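Chapter 3
When the Grip Lets Go: Faults in Two-Arm Handling

I want to start this book's run of fault chapters with a bag, because a bag is the thing that made me a better engineer and a much more careful one. I'd spent years on stiff parts - brackets, castings, boxes that kept their shape whatever you did to them. Then I went to work on the packing cell at Merkdale, and the job was groceries. Two arms, one carrier bag, one green basket, some fruit. How hard could it be?

Osian Hopkin, who had run the cell before me, left a note taped to the desk that just said "watch the handles." I read it, nodded, and had no idea what he meant!

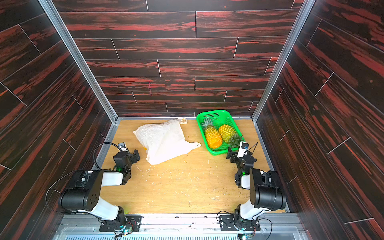
So let me tell you about run 225. The plan was simple enough on paper. One arm takes hold of the bag and keeps it open, the other brings the fruit over and lets go once it's inside. Each arm has its own controller, and the two swap short messages: I have it, I'm clear, your turn. We'd tested those messages to death. What we hadn't tested was what an arm ought to believe when it says "I have it."

On that run the holding arm closed on the bag and reported a good grip. The fingers had stopped moving before they were fully shut, you see, and our software took that to mean there was something between them. There was. It was a fold of film that had bunched up, and the handle proper had slid out to one side. The second arm got its "your turn," came across with a pineapple, and lowered it in. The bag took the load for a moment, then the fold pulled free, the mouth dropped, and the second arm kept right on going down to where the bag used to be. It drove its fingers into the table hard enough to trip the force limit. Both arms stopped, and I stood there with my hand on the emergency stop button, which I hadn't even pressed yet.

Nothing was broken except my confidence. But look at what the log said: grip good, grip good, grip good, force fault. The arm that got blamed was the one that had done its job properly. I lost most of a day to its force sensor before Amparo Herrero asked me why I was so sure about the other one.

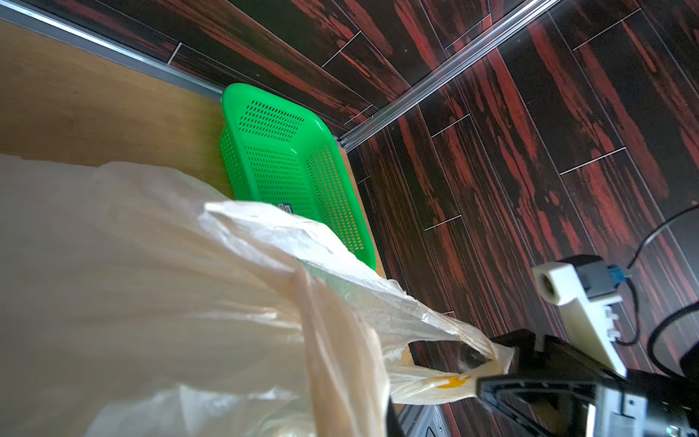
3.1 The fault you see and the fault you have

Keep these two apart in your head for the whole chapter. The fault you see is the one that stops the machine. The fault you have may have happened a good while earlier, on a different arm, and it may never show up in the log at all. In run 225 the fault I saw was a force trip. The fault I had was a grip check that asked the wrong question.

A finger gap tells you that something is in the way of the fingers. It doesn't tell you what, or how well it's held, and with thin film the difference matters a lot. We ended up adding a small test lift before the "I have it" message went out, plus a look through the wrist camera. It made every cycle slower and I grumbled about it for a week. 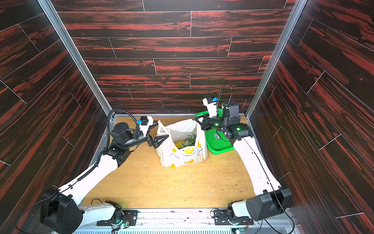
I'll come back to the test lift in section 3.4, with the settings we used and the ones we threw out. First, though, we need to talk about what the second arm should do when the first one changes its mind halfway through. Our original code had no message for that. An arm could say it had the bag, but it had no way to say it had lost it, so its partner carried on with old news. Get out a sheet of paper before you read on and write down every message you think two arms need to share. Keep the sheet handy, as you'll be crossing things out and adding to it in the next section.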